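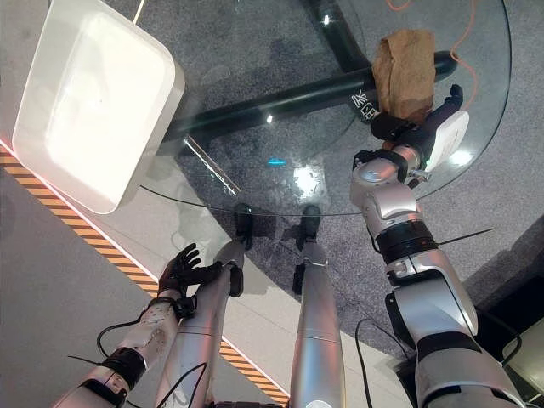
Wetmont Interiors Safety
Display Room Checklist, Form 1287
Site: Bromusgate, ground floor display room
Area: glass table, side platform, surrounding carpet
Period: June
Status codes: OK / Monitor / Action / Not checked

Scope
This form covers the round glass table, the white platform next to it, the trays used on both, and the floor within 90 cm of the table edge. Wall fixtures and lighting are on a separate form. Mark every line. If a line can't be checked, write the reason in the comment.

Section A. Glass top

A1. Rim free of chips and sharp spots, checked by hand with a cut-resistant glove.
Status: OK
Comment: Full circumference checked. Repeat whenever a hard tray has been dropped or knocked against the rim.

A2. Upper surface free of scratches that catch a fingernail.
Status: Monitor
Comment: One light scratch, does not catch. Location recorded on the room plan.

A3. Surface clean.
Status: Action
Comment: Faint smudges. Clean with a lint-free cloth and the Toma glass spray kept in the supply closet. Spray the cloth first and keep liquid off the joint between glass and base.

A4. Printed lettering and markings intact, no lifting edges.
Status: OK
Comment: The line of white Chinese characters reads mirrored from the platform side. Do not scrape around the characters when cleaning.

A5. Load on glass within the posted limit of 20 kg.
Status: OK
Comment: Light items only. Nobody is to sit or lean on the top.

Section B. Base

B1. Horizontal bar and upright free of bends and visible cracks.
Status: OK
Comment: Black finish. Viewed through the glass and again from floor level.

B2. Fasteners tight.
Status: OK
Comment: All 8 checked with a hand wrench. No movement found.

B3. Table does not rock under light hand pressure.
Status: Monitor
Comment: Very slight movement on the side away from the platform. Carpet pile is the likely cause. Check again after the next carpet cleaning.

Section C. Trays and loose items

C1. Trays fully supported, no part hanging over an edge.
Status: Action
Comment: White tray found at the join between platform and glass. Move it fully onto one surface or the other before loading it.

C2. Soft items kept inside the tray or clear of the rim.
Status: Monitor
Comment: Brown item lying partly in the tray. Low weight, low risk. Same rule applies as for heavier items. 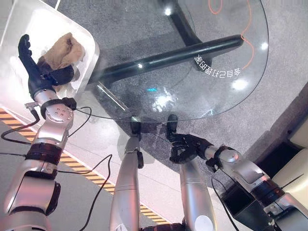

Ref. C2 and D1. Brown item partly inside the tray; orange cable looped across the carpet.

C3. Tray corners and rim undamaged.
Status: OK
Comment: Rounded corners, no splits felt. Replace a split tray. Do not tape it.

Section D. Floor and cables

D1. Cables secured or routed out of the walking path.
Status: Action
Comment: Orange cable lies in loose curves near the table and partly beneath it. Reroute along the wall or fit a low cable cover. Until this is done, enter from the platform side only.

D2. Cable jacket undamaged along its full length.
Status: Not checked
Comment: Section behind the wall unit could not be reached. Unplug and inspect when the cable is rerouted.

D3. Carpet flat, no curled edges or raised seams.
Status: OK
Comment: Gray speckled carpet. Seam by the door pressed down and holding.

Section E. Platform

E1. Hazard stripe present and legible along the platform edge.
Status: OK
Comment: Yellow and black. Replace the run if almost any of the yellow has worn through at the corner.

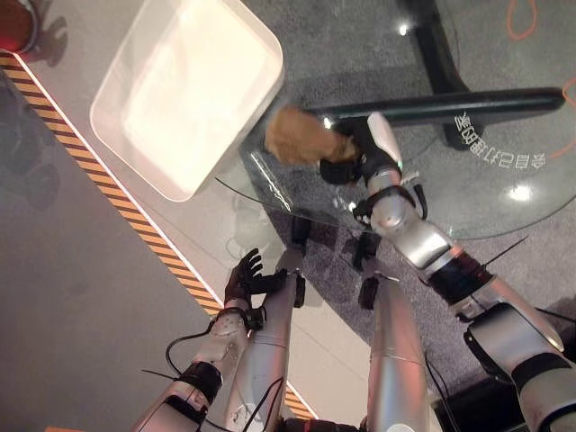 Ref. C1 and E1. Empty tray overlapping the edge of the glass table; hazard stripe along the platform.

E2. Surface clear of items not needed for the work in hand.
Status: Monitor
Comment: Items at the far edge to be moved inward or put away at close.

E3. Platform level with no gap wide enough to trap fingers at the table side.
Status: OK
Comment: Checked with the Dritska gap gauge, smallest insert.

Open actions
A3: clean glass before opening.
C1: reposition tray, same shift.
D1: reroute or cover cable. Work order submitted.
D2: inspect cable jacket together with D1.

Keep the signed copy in the room binder behind the May form. Send D1 and D2 results to the Wetmont office when closed.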